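하렐몬트, 종이 인쇄물 다루는 원격조작 시연 데이터 1차분 수집 마쳐
책자 펼치기·넘기기·누르기 등 4개 동작군, 양팔 손목 카메라 영상과 관절값 동시 기록

로봇 조작 기술 업체 하렐몬트(Harelmont)가 책자와 안내문 같은 얇은 종이 인쇄물을 대상으로 한 원격조작 시연 데이터의 1차 수집을 마쳤다고 밝혔다. 확보한 시연은 총 1,000건이며, 검수를 통과하지 못한 기록은 이 수치에 포함하지 않았다. 수집 작업은 1월에 시작됐다.

회사는 이번 과제를 내부적으로 '플론덱(Plondeck)'이라 부른다. 플론덱은 단단한 물체를 집어 옮기는 기존 과제와 별도로 편성됐다. 종이는 잡는 순간 형상이 바뀌고, 손가락이 닿은 지점에서 떨어진 곳까지 휘어진다. 물체의 자세를 위치와 회전각만으로 표현하는 방식으로는 다음 동작을 정하기 어렵다는 것이 과제를 분리한 배경이다.

시연 방식은 두 가지를 병용했다. 하나는 조작자가 로봇 팔을 직접 잡고 경로를 가르치는 직접 교시이고, 다른 하나는 마스터 암을 움직여 떨어진 위치의 팔을 제어하는 원격조작이다. 직접 교시는 접근 경로와 대기 자세를 정하는 단계에만 쓰였다. 종이와 접촉하는 구간은 전부 원격조작으로 기록했다. 직접 교시 중에는 조작자의 손이 손목 카메라 시야에 들어와 학습용 영상으로 쓰기 어렵고, 팔에 가해지는 외력이 관절 토크 값에 섞인다.

원격조작 장치로는 텔렐(Telel)의 양팔 마스터 장치가 사용됐다. 마스터 쪽 그립의 개폐량은 그리퍼 손가락 간격에 일대일로 대응한다. 힘 반력은 수직 방향만 켰다. 초기 시험에서 모든 축의 반력을 켠 경우 종이가 미끄러질 때 발생하는 진동이 조작자 손으로 되돌아와 경로가 흔들리는 문제가 있었고, 이후 수평 방향 반력은 꺼진 상태로 고정됐다.
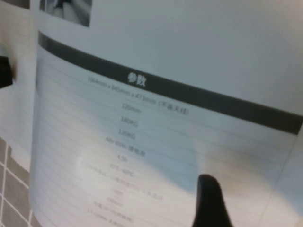 기록 항목은 양팔의 관절 위치와 속도, 그리퍼 개폐 명령과 실측 간격, 손목 카메라 영상, 마스터 장치의 입력값이다. 영상과 관절값은 같은 기준 시각으로 정렬된다. 프레임 누락이 연속으로 발생한 시연은 자동으로 폐기되며, 나머지는 검수자가 저속 재생으로 확인한 뒤 통과 여부를 정한다.

동작군은 4개로 나뉜다. 접힌 책자를 펼치는 동작, 펼친 면을 눌러 고정하는 동작, 한 장을 넘기는 동작, 책자를 닫아 지정 위치로 옮기는 동작이다. 각 동작군은 다시 접근, 접촉, 유지, 이탈의 네 구간으로 나눠 라벨을 붙인다. 구간 경계는 조작자가 발판 스위치로 표시하고 검수 단계에서 보정한다. 조작자가 스위치를 늦게 밟는 경향이 있어 접촉 구간의 시작점은 대부분 앞쪽으로 당겨졌다.

시연 한 건의 길이는 평균 약 70초다. 닫아서 옮기는 동작이 가장 짧고, 한 장을 넘기는 동작이 가장 길다. 두 장이 함께 들리는 경우 조작자는 시연을 중단하지 않고 내려놓은 뒤 다시 시도하도록 지침을 받았다. 회사는 이런 재시도 구간을 삭제하지 않고 별도 표시만 붙여 남겼다. 성공 구간만으로 학습한 정책은 실패 직후의 상태에서 멈추는 사례가 많았다는 설명이다.

손목 카메라 한 대의 시야만으로는 두 손가락과 지면의 관계를 모두 파악하기 어렵다는 점도 과제로 꼽혔다. 손가락이 종이에 가까워질수록 카메라와 지면의 거리도 줄어들며, 이때 가장자리와 접힌 선이 시야 밖으로 벗어나기 쉽다. 하렐몬트는 별도의 고정 카메라를 추가하는 방안을 검토했으나 1차분에는 넣지 않았다. 현장마다 설치 위치가 달라지면 학습 조건이 맞지 않게 된다는 판단에서다.

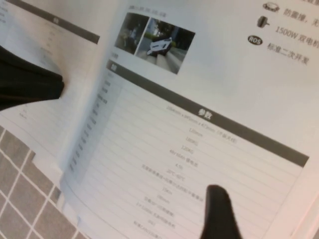 누르기 동작군의 검수 기준은 손가락의 위치와 지면의 가독성을 함께 본다. 접촉이 유지되더라도 읽어야 할 영역이 손가락에 가려지면 등급이 낮아진다. 로봇 차량 책자의 제원표를 펼쳐 놓은 기록이 이 기준을 설명하기 좋은 경우다. 검은 손가락 하나는 왼쪽 면 위에 얹혀 있고 다른 하나는 오른쪽 면 아래쪽을 누르고 있는데, '参数'라는 제목이 붙은 표에서 '120mm'와 '180KG' 같은 위쪽 값은 읽히지만 아래쪽 행은 손가락에 일부 가려진다. 오른쪽 면의 말린 아래 가장자리도 타일 면에서 살짝 들려 있다. 회사 기준에서 이런 상태는 '고정됨, 부분 가림'으로 분류되고, 가려진 행의 문자 인식 결과는 평가에서 제외된다.

조명 반사도 별도 항목으로 관리한다. 광택이 있는 인쇄물은 휘는 각도에 따라 밝은 반사 영역이 이동하며, 같은 책자라도 누르는 지점이 달라지면 읽히는 행이 바뀐다. 플론덱 과제에서는 반사를 없애기 위한 편광 필터나 확산판을 쓰지 않았다. 대신 검수자가 반사 영역이 문자열과 겹치는지를 표시하고, 학습 단계에서 이 표시를 가중치로 사용한다.

학습에는 콜러(Koller)의 모방학습 소프트웨어가 쓰인다. 입력은 손목 영상과 관절 상태이고, 출력은 일정 구간의 목표 관절값을 묶은 동작 묶음이다. 하렐몬트는 예비 학습에서 펼치기와 누르기 두 동작군을 우선 적용했으며, 넘기기는 재시도 구간의 라벨 정리가 끝난 뒤 추가할 예정이다. 예비 학습의 성공률은 공개하지 않았다. 평가용 책자의 구성이 아직 확정되지 않아 수치를 비교할 기준이 없다는 입장이다.

평가용 인쇄물은 9종으로 구성된다. 종이 두께, 제본 방식, 표면 코팅이 서로 다르며 학습용 시연에 사용한 책자는 포함하지 않는다. 이 가운데 낱장 전단의 포함 여부를 두고 내부 조정이 진행 중이다. 낱장에는 등 부분의 접힌 선이 없어 누르기 동작의 기준점을 다르게 잡아야 한다.

조작자 교육 절차도 일부 변경됐다. 기존에는 단단한 상자를 옮기는 연습만 마치면 본 수집에 참여할 수 있었으나, 현재는 종이 누르기 연습에서 수직 힘의 변동폭을 기준 이하로 유지해야 한다. 연습 기록은 본 데이터와 분리해 보관한다. 교육 과정에서 가장 자주 지적된 항목은 이탈 구간의 속도였다. 손가락을 빠르게 떼면 종이가 따라 올라오거나 책자 전체가 밀린다. 이에 따라 이탈 초반의 마스터 장치 입력에는 속도 제한이 걸리며, 손가락이 지면에서 충분히 떨어지면 제한이 해제된다.

데이터의 외부 제공 여부는 정해지지 않았다. 제공하는 경우에도 원본 영상 전체가 아닌 구간 라벨과 관절값을 먼저 내놓는 방안이 거론되고 있다. 인쇄물 지면이 영상에 그대로 담기는 만큼 권리 관계 확인이 선행돼야 한다.

2차 수집은 같은 장비로 진행된다. 손가락 끝의 형상을 바꾼 시험품이 준비돼 있으나, 교체할 경우 1차분과 접촉 조건이 달라지므로 2차분의 일부에만 적용한다. 새로 추가되는 항목은 말린 가장자리를 눌러 펴는 동작과, 한 손가락으로 면을 고정한 채 다른 손가락의 위치를 바꾸는 동작이다. 후자는 양팔의 입력을 동시에 기록해야 하므로 한 명이 양쪽 마스터를 모두 조작한다.

하렐몬트는 2차분의 목표 건수를 밝히지 않았으며, 넘기기 동작군의 라벨 정리를 마친 뒤 수집 일정을 확정한다고 밝혔다.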